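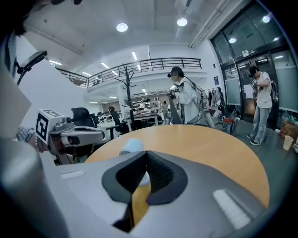
Por Kathleen Lynch

Lo que falló fue un reloj. Lo pongo al principio porque la gente, cuando oye que un robot ha hecho una barbaridad, se imagina ojos rojos y ambición de poder, y lo de Pladedeo fue un desfase de 29 milisegundos que se arrastró por once sesiones de grabación hasta llegar, muy formalito, al brazo que tenía que aprender de ellas. El brazo cerraba los dedos un poco antes de tiempo. Con una bola de peluche eso da risa. Con el vaso de cristal que alguien le puso delante en diciembre, da seis puntos en la mano de un técnico.

La empresa publicó una nota. Decía que se había producido «una interacción no óptima con el entorno». El entorno, supongo, era el técnico.

He pasado bastantes tardes viendo grabar demostraciones de este tipo y les tengo cariño. Hay adultos con carrera que se pasan la jornada con una pinza en cada mano, acercando un objeto pequeño a otro sobre una mesa redonda, con los cubos de códigos en blanco y negro bien a la vista para que el sistema sepa por dónde andan. Se repite hasta que sale y, cuando sale, se vuelve a repetir. Tiene algo de clase de catequesis: el alumno no está presente, pero se le supone atento.
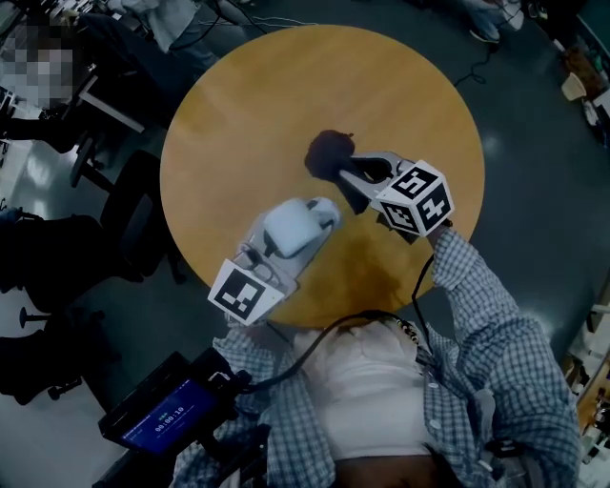 El problema es que ese alumno se lo cree todo. Si la señal de la mano izquierda llega tarde, aprende que la izquierda es lenta. Si alguien bosteza con la pinza a medio cerrar, aprende el bostezo. Y entre la mesa y el brazo definitivo apenas hay quien mire, porque mirar es caro y en la hoja de cálculo no luce.

En Pladedeo se usaba un programa de sincronización, Skikier, que avisaba del desfase. Avisó en las once sesiones. El aviso salía en amarillo, y el amarillo, según me explicó con toda seriedad un ingeniero de Costello, la contratista, «es informativo». Le pregunté qué color habría hecho falta. Me dijo que el rojo detenía la grabación y que por eso lo habían quitado en primavera.

No pido una ley de 300 artículos ni que un ministro se fotografíe con casco. Pido que el rojo vuelva a parar las cosas. Pido también 15 minutos al final de cada sesión para que una persona, con café si quiere, compare lo que hicieron las manos con lo que quedó guardado. Se me ha contestado que eso encarece el dato. Los puntos de sutura, por lo visto, iban en otra partida.

El técnico ha vuelto al trabajo. Le han dado unos guantes.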